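Prelside: what I learned running a game clan league for one semester
Project report, Intro to Online Communities
Keegan Kereama
09/04/2025

So my project was Prelside, a little online league for people who play Prilby. If you don't know Prilby, it's a four-player puzzle racing game, pretty cheap, and it already has ranked matches built in. What it doesn't have is any way to keep a regular team together from one week to the next. You finish a match, you get dumped back to the lobby, and the three people you just had a great time with are gone. I wanted to see if a simple sign-up page and a weekly schedule would get people to stick around.

My plan in the proposal was 200 sign-ups. Professor Adeyemi wrote "optimistic!" next to that in the margin, and fair enough, I ended up with 64. I'm still pretty happy with it! I spent 25 dollars on the whole thing, nearly all of it on the web hosting, and the only advertising I did was a post on the Prilby message board and a flyer in the Jillurmont student center.

How the league worked

You signed up with your player name and picked your time slot (early evening or late evening). I put people into teams of four by hand, in a spreadsheet. Each team played three matches a week and one person sent me the scores.
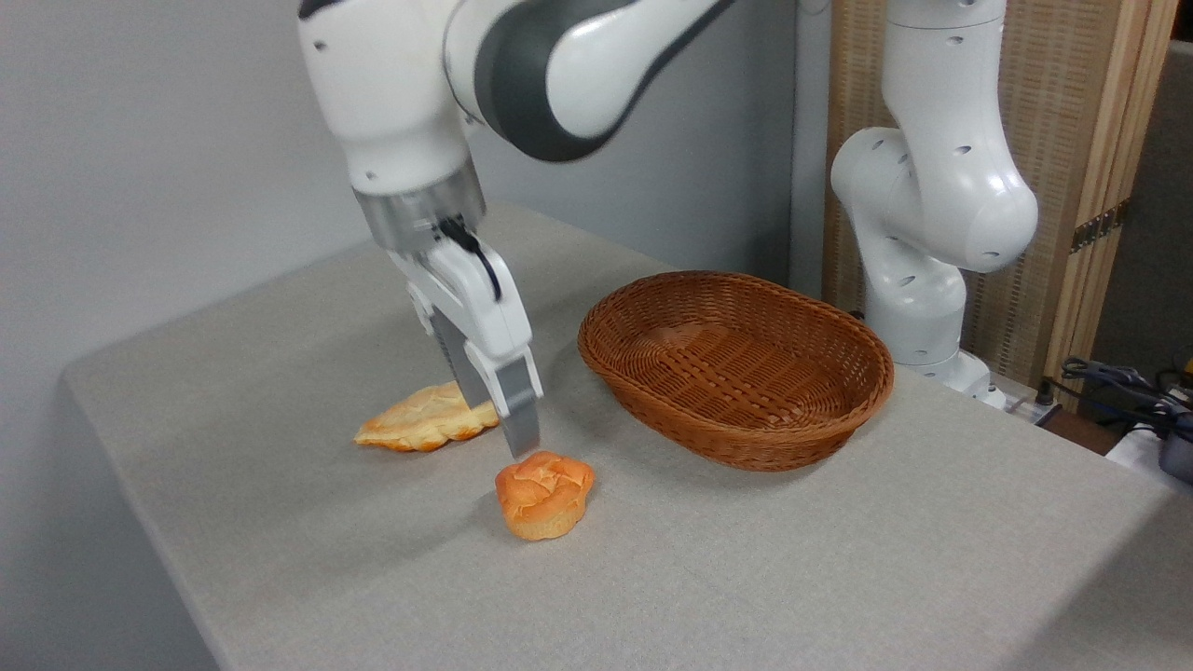

The scores were where I made my first big mistake. I let people send them any way they wanted, so I got screenshots, emails, and one voice message with a dog barking over the second number. By week two I was spending whole evenings just typing. I switched to a form with three boxes on it and that fixed most of it, although one team kept emailing me right up to the end and I gave up arguing.

I also thought everybody would care about the standings. A few teams really did, and they'd write to me if the table was an hour late. The rest mostly used the league as an excuse to meet up. When I sent out my survey in April, the thing people said they liked best was knowing who they'd be playing with. Prizes came in last, and I'd worried about prizes more than anything else.

The bad weekend

I had the sign-up page set to email every player when the new schedule went up. The email service I was using had a free limit of 500 messages a day, which sounded like tons. Then I fixed a typo in the schedule, and fixed it again, and every save sent the whole batch out one more time. I hit the limit on a Saturday morning without noticing, so when I had to move two matches that night, those emails never went out. Two teams sat in the lobby waiting for opponents who weren't coming.

I wrote an apology and let both teams replay. One of them dropped out anyway - they were nice about it, but I think they'd been looking for a reason.

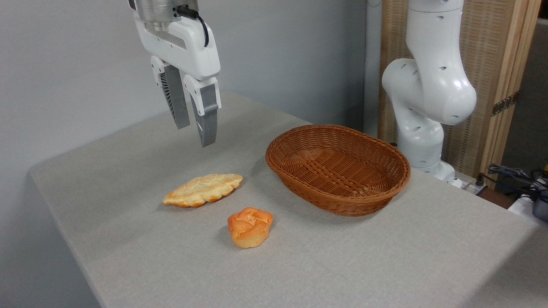 What I'd change

I'd start with fewer teams and add more once the schedule was running right. I'd also write the rules for missed matches before the first one got missed, since I was making them up as I went and two teams got different answers from me. And I'd ask somebody else to help run it, at least on weekends.

The sign-up page stays online until my hosting runs out. Two teams have asked if they can keep playing over the summer, so I've given them the spreadsheet and shown them how the form works.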